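October 1, 2026

Up way too early again, so I'm writing this with the first coffee and the heater ticking under the desk. The gripper thing has officially eaten my week. I told myself back in January that I'd pick one and stop fiddling, and look at me now, still going back and forth between the Trundier and the Greser like I'm buying a car.

So, where we are. The Trundier is the plain one, two straight fingers, parallel close, nothing fancy about it. The Greser has the jointed fingers that wrap a little when they touch something, and I really wanted to love it. I've been running both in the simulator on the same arm with the same controller settings, because last month I changed the gains halfway through and had to throw the whole batch out (Svend was nice about it, which was worse than if he'd yelled).

Yesterday I got through 240 grasps with each one. Same starting poses, same random seed, wrist camera on. I wrote the seed on a sticky note and stuck it to the monitor so I can't lose it this time. The Greser did great on the round stuff and then got silly on anything thin. It tries to curl around an edge that has nothing to curl around, and the whole wrist drifts off to one side. The Trundier just closes. Boring! But boring closes in the same spot every single time, and I can tune around that.

The part I spent most of the evening on was the panel with the curved lip. It's a pain to approach because the flat part gives you nothing to hold, so you have to come in at the lip, and the lip is an arc, so the angle you want depends on where along it you land. I had the approach offset wrong by a hair for ages. I kept stepping the arm forward, stopping it, checking the wrist view, backing up, stepping again.

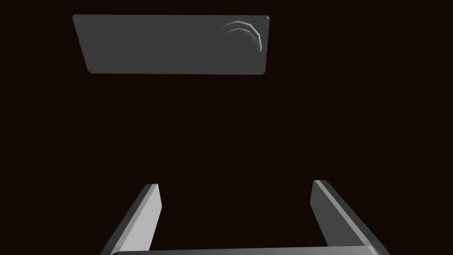 Anyway, what I finally figured out around ten at night is that I'd been feeding the planner the center of the whole panel when I wanted the center of the lip. Hours of my life! I fixed that one line and the next set of tries went so much better that I got up and walked around the kitchen. Out of the 240 Trundier runs from earlier, 33 had been lost to that dumb mistake alone, and I'm going to have to redo them before I show the comparison to anybody.

I should also write down the camera business before I forget. I swapped the wrist camera model for the Wulana settings in the afternoon, which gives a wider view but everything near the fingertips gets stretched. For far-away stuff it's lovely. For the last couple of inches I hated it. I think I'll keep the narrow one on the wrist and put the wide one up on the fixed mount, and if Svend wants to argue about it he can come over and argue about it. He'll say one camera is cheaper. He always says one camera is cheaper.

We talked on the phone after dinner, by the way. Svend Østergaard, forty minutes, most of it about his roof. He got a price for the leak over the garage and it was 457 dollars just to have someone come patch it, and he's convinced he can do it himself with a ladder and a tube of something. I said please don't. Then in the last five minutes he asked which gripper, and I said probably the Trundier, and he said "probably" in that voice of his. Fine. Fair. I need a real answer for him by the time he orders parts.

He also brought up Samuel again, which is what we call the old controller (long story, there was a label on the box). He thinks we should test both grippers on Samuel too, since that's what the real arm is going to be bolted to for a while. He's right and I don't want to hear it. Samuel drops commands when you send them too fast, and I'll have to slow the whole loop down — almost 393 lines of my script assume it can keep up. I'm going to be in there changing wait times all day.

Plan for today, then: redo the bad runs, move the wide camera, start on the Samuel version, and call my sister back. Also buy coffee filters. I used a paper towel this morning and it tastes like one.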